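**Patch notes in brief: Fustham 2.4, 18 Dec 2025**

The winter patch for Fustham changes how storage works in the village of Muvbridge. Players who keep their ore in the harbour shed should read the first part before they log in.

Shed capacity rises to 400 slots. Stacks of the same item now merge when the shed is opened, but only if their quality grade matches. Mixed grades stay apart, and the sort button ignores them. Anything left on the quay overnight is moved to the lost goods chest, where it can be collected for a fee of 10 coins per stack.

The ferry to Rumon now runs in rain. It still stops in fog. The crossing takes 2 in-game hours, and crops do not grow while the player is on board. 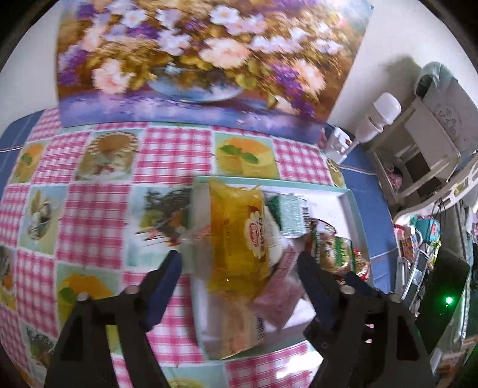
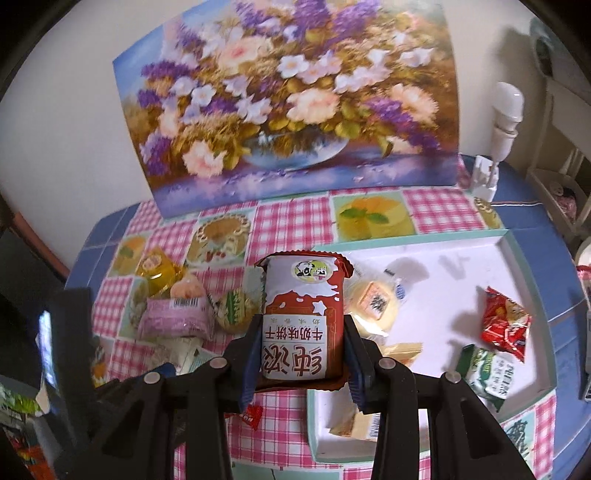
*Floral picture over a patchwork-print cloth; red and white packet, printing upside down.*

Fishing rods lose durability on a cast and no longer on a catch. The copper rod has been adjusted to make up for this and should last for around 1325 casts. Rods bought before the patch keep their old value until they are repaired.

A known fault remains with the Zerouali side quest. If the lantern is handed over before the bridge is rebuilt, the second letter does not arrive. Sleeping in the inn resets it on PC. There is no workaround on consoles, and the fix is listed for January.

Save files from 2.3 load without conversion. Older ones need to be opened in 2.3 first.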